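4.2 The folding table, or why the thick things go last

I should say up front that I went into this part of the study expecting to write about shirts. Shirts are what the earlier household work is full of, and I had a whole coding sheet ready for collars. Then Skye Kerr and I sat down with the notes from the Breda households and saw that people hardly ever talked about shirts at all. They talked about the bulky stuff: fleeces, blankets, quilts, the big sweater that takes up half the shelf. So I threw out the collar codes (goodbye, two weeks of my life!) and we started over.

We ended up with 430 folding episodes from 80 households, and I read every one of the write-ups myself, some of them on the train. What jumped out at me was the order. When there was a mixed pile, most people pulled out the thin cottons first and shoved the thick pieces to the side, and the thick pieces then sat there getting in the way of everything else. One woman told us she "folds around" her blankets, and I loved that so much we made it a code. Folding around means you leave the heavy item where it landed and work in whatever space is left over, even when that space is about the size of a dinner plate.

Huguette Marty, who coded the second half of the set, thought at first that this was plain laziness, and we argued about it for most of April. I think she came partway over to my side in the end. A thick garment doesn't hold a crease. You fold it in half and the top layer slides, or a pocket flap ends up underneath and makes a lump, and you do it again. A quilted piece has its own stitching to fight with. So people put it off, the same way I put off the dishes with baked-on cheese. We call this deferral in Table 2, and I'm keeping it separate from interruption, where somebody simply walked away.

Figure 6. Folding in a mixed pile: a dark green garment with a pocket flap, held by a folded edge, with a beige patterned blanket, pale mint-green quilted fabric and mustard-yellow cloth next to it.

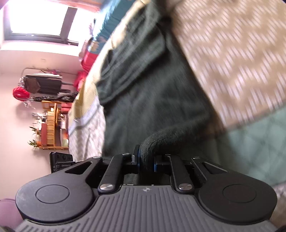 Deferral also changed how people grabbed things. With thin cotton, the people we talked to described going for corners, and they were pretty fussy about it. With the bulky pieces the word that kept coming up was "edge" or "roll," meaning any bit thick enough to get hold of, and then a lift to see which way up the thing was. Huguette's notes have a nice name for that, the finding lift, and I've borrowed it for the rest of the paper. It shows up before the first real fold in a lot of the fleece episodes and almost never with pillowcases. I haven't worked out yet what to do with towels, which behave like either one depending on how old they are, so they get their own section (4.3).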